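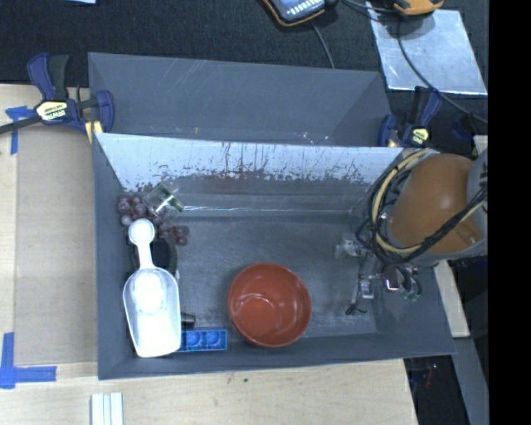
Figure 4.1 A robot arm over a clamped work tray, with a scoop, a bowl and other small items to handle.

Chapter 4
Planning and Budgeting for a First Robot Cell

Most first budgets for a robot cell have one large line in them, the arm. The arm is the easy part. Its price comes on a quote, and the quote usually holds for 40 days. The lines that cause trouble are the small ones: clamps, cables, tape, trays, spare fingers for the gripper, and the hours spent putting them together.

Look at the work area in Figure 4.1. The tray is held with bar clamps, and blue painter's tape is stuck to the tabletop. None of these things costs much alone. In the Prekden plan, which we follow through this chapter, the first parts list had 19 entries. By October it had 67, and the added entries came to 606 dollars before shipping.

The plan compares two suppliers, Dolel and Lemaire. Dolel sells the arm and the gripper as one package. Lemaire sells them apart, at a lower total — but the buyer must supply the mounting plate and the wiring.

4.1 What belongs in the budget

Sort every cost into one of three groups before asking for quotes.

Fixed equipment: the arm, its controller, the gripper, the table.
Work area: trays, panels, clamps, boards, lighting.
Consumables: tape, test objects, cleaning supplies, replacement cables.

Test objects are often left out. A gripper that will meet bowls, cups and soft fruit should be tried on all of them, and fruit has to be bought again every week.

Last updated: 12/03/2022

Comments

The three groups match how our shop does it, except we put lighting under fixed equipment.

Does the Lemaire price in 4.1 include the controller? I can't find it in the table either.

We used the Drarnetti worksheet with this chapter and it worked fine. Add a line for freight.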